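Birdie Alcantara
Six weeks with the Wamach picking kit, a thread

1/ We put the Wamach starter kit on trial in December. I run the bench at Barredo, so I got the kit, the manual, and the blame. Notes follow, in no order a salesperson would choose.

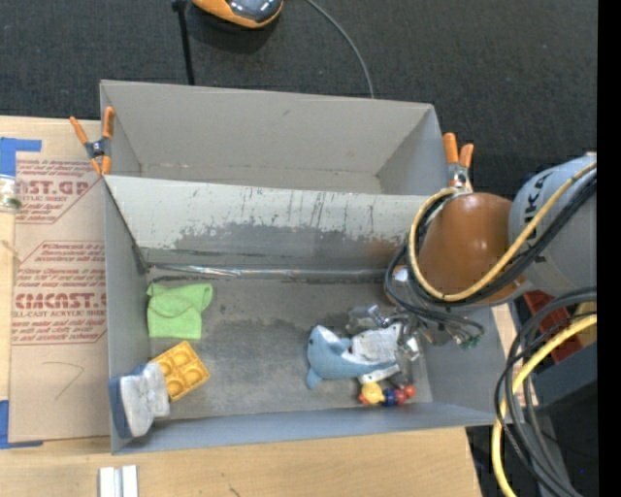 2/ The price first, so the faint of heart can leave. $4000 for the software, the calibration tools and a year of support. You supply the arm, the hand, the box and the patience.

3/ The manual is 174 pages. The word "simply" gets a real workout in it. Chapter 6 is called "Before You Begin."

4/ Setup: they promise one afternoon. Renato Layug and I took two and a half days, and he's done this before. Most of that went to hand calibration, where one skipped step sends you back to the top with a cheerful green message.

5/ What it's good at: soft stuff. I assumed a plush shark would be a nightmare and it's the easiest thing we own. Grab it anywhere, it forgives you. A rubber duck is fine too if the fingers come straight down.

6/ What it's bad at: beads. A string of beads is one object to me and a philosophical problem to the planner. Support suggested we "consider a different string."

7/ Also bad: anything flat and folded against the floor of the box. It'll go for the middle of a cloth, pinch air, and report success. I have worked with people like this.

8/ The success counter deserves its own post. It counts a grasp when the fingers close. Whether there's anything between them is, per the docs, "application dependent." We ended up keeping our own tally on paper.

9/ Nice surprise: the recovery routine. When it loses track of an object it backs off, looks again and tries from another side, up to 32 times. You can lower that. Please lower that.

10/ Support is decent. Replies came the same day, written by a person who had clearly touched a robot. Except the bead email.

11/ Someone will ask how it stacks up against Zededora. Theirs is easier to install and gave up sooner on everything we tried. Pick your flavor of disappointment.

12/ Are we buying it? Renato says yes. I say yes if they fix the counter. Purchasing says to ask again next quarter, so the trial license runs out first and we all get to find out what that does to the calibration files.

Recent threads
Cable management, a tragedy in nine posts
Flornulden grease: I tried it
What I keep in the spares drawer
Renato answers your gripper questions

Contact | © Birdie Alcantara | Back to top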